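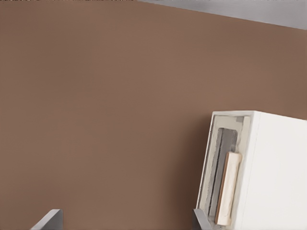

4.2 The cabinet task in the student simulation

Our Thursday club built its practice world in Trasix, and the students were quick to make it their own (they named the white cabinet Irnell, and the name stuck!). Each pair wrote a short program for the two arms and ran it as often as they liked, for 154 saved runs by the end of term.
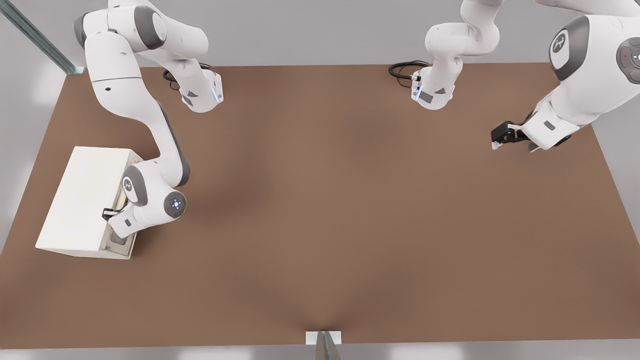

Kristýna Šťastný, who coached the younger pairs, asked them to move one arm at a time at first, and we were glad of her patience.

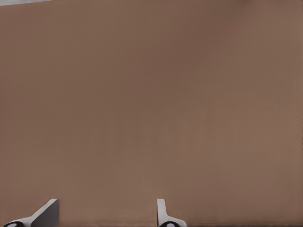 Figure 3. Gripper view over the brown surface. Source: Wundside student robotics club.

Learning to read the gripper view took them longest.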